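Home Help Exchange > Furniture and Storage > Drawers

Drawer in small cabinet sticks, then flies out at me

Posted by Rosemarie Vogler
Viewed 2,000 times

I have a small two-part cabinet that came to me from my aunt along with a fondue set and some opinions. The bottom is a brown wooden drawer, the top is a cream cupboard bit with a door. It sits on a table in the hallway and holds keys, batteries, dead pens and the warranty for a kettle we no longer own.

The drawer won't open for the first few centimetres. I pull, nothing. I pull harder, the whole cabinet slides towards me. I put a hand on top and pull harder again and the drawer arrives all at once, and I'm picking batteries off the floor in my socks. It's worse in December when it's humid here, but it's never good.

There are no metal runners, just wood on wood. I've tried cooking spray (my brother-in-law's idea, and I'd like it noted that it was his). It went gummy inside a month. I don't want to spend real money on this. The cabinet was valued at $39 by a man at a market who I think was being kind.

What do I do about the sticking, and is there a way to stop the thing wandering across the table?

5 replies, sorted by votes

Timo Hamann
Top contributor, Furniture and Storage

Get the cooking spray off first. Take the drawer right out, tip the batteries into a bowl, and wipe the sides, the bottom edges and the strips inside the cabinet with a rag and a bit of mineral turps. Open a window. Let it dry overnight.

Then look for shiny patches on the bottom edges of the drawer. Those are where it rubs. Sand them lightly with 100 grit, a few strokes at a time, and try the drawer between goes. You can always take off more, and putting it back is a hobby for people with more patience than either of us.

Once it slides, rub plain candle wax along every edge that touches. An old white candle is fine. I use Dernix furniture wax because I bought a tin the size of a paint can years ago and intend to be buried with what's left.

If the drawer still comes out too fast, glue a small block inside the cabinet behind the top rail so the back of the drawer catches on it. Leave enough room to tilt the drawer in and out, or you'll have made a very small safe.

Henrik Tiedemann

Just use soap. My grandmother used soap on everything, including me. Don't bother with sanding. Also are you sure it isn't simply too full? Mine stuck for a year and it was a ladle.

Anneliese Kohlhase

Agree with Timo on the wax, disagree with Henrik on the soap, it draws damp and you'll be back here next summer.

For the wandering, put a felt pad under the whole cabinet. Get a thick one, bigger than the base, so the cabinet sits well inside the edges. It also saves the tabletop. And pull from the middle of the handle with your fingers over the top and your thumb underneath. If you tug at one end the drawer goes in crooked and jams, and then everyone blames the cabinet.
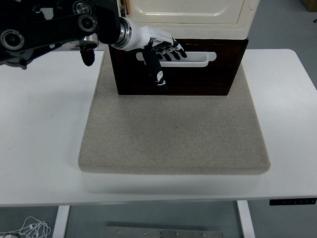 Does the felt need to be glued down to the table?

Leave it loose at first and see how it behaves once the drawer is waxed. If it still creeps, put a few dots of removable tack under the corners. Glue is a nuisance to get off a tabletop, and you'll want to lift the pad now and then to get the crumbs out.

Rosemarie Vogler

Turps and candle done. There was a shiny patch on the left side as long as my thumb, so out came the sandpaper. The drawer now opens with two fingers. I found the ladle comment unhelpful until I got to the back and pulled out a shoehorn.

Felt is on order. Does anyone want a kettle warranty?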